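Service Automation Discussion Board
Topic: Clearing and resetting a shared table: is the work within reach of current machines?
Replies: 6

facilities_review wrote:
Our office at Zutanside has been asked to advise on whether routine tidying in shared recreation rooms may be assigned to a machine within the next budget period. The task consists of returning bottles, mugs and reading matter to their places and leaving the playing surface clear. Members with direct experience are invited to comment. Vendor literature is not required.

Losora_ops wrote:
In our judgment the work is not yet suitable. We ran a Nzioka arm for 4 months on a comparable duty. It handled rigid containers well. Thin items lying flat were a different matter, and an attendant had to step in for 2 of every 32 items. That rate is acceptable in a trial and unacceptable in an unattended room.

benchmark_desk wrote:
I must disagree in part. The rate cited above reflects one arm and one set of fingers. Soft ribbed fingers conform to a bottle without a precise approach, and the bottle is the most frequent item in any such room. The material below shows the work as it is ordinarily found. 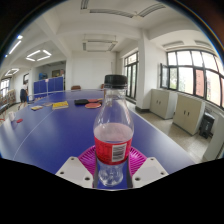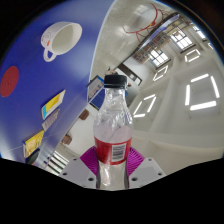
Same table, bottle and mug:

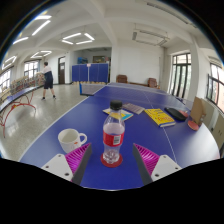
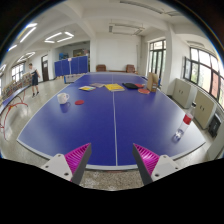 I would therefore divide the duty into classes. Bottles and mugs may be assigned now. Books and paddles should remain with staff until a supplier can demonstrate a reliable pick from a flat surface.

Losora_ops wrote:
The division is reasonable on paper. In practice, a thin clear bottle deforms under load, and its behavior changes with the amount of liquid left in it. Our unit was tuned on full bottles and dropped several that were nearly empty. We should want to see 1,000 consecutive picks at mixed fill levels before accepting that the class is settled.

quiet_floor wrote:
May I ask who decides what is to be thrown away? A bottle with a third of its contents remaining may belong to a player who intends to return. Our staff ask. A machine would require a written rule, and our residents have never agreed on one.

benchmark_desk wrote:
That is a matter of policy and should be settled before purchase. Zorora permits a holding shelf to be defined, to which all doubtful items are moved. We adopted this in April and complaints have been few.

facilities_review wrote:
The replies are noted. We shall recommend a limited trial confined to bottles and mugs, with staff present, and shall request mixed fill levels in the test plan. Comments on the holding shelf remain open, particularly as to how long an item should be kept there.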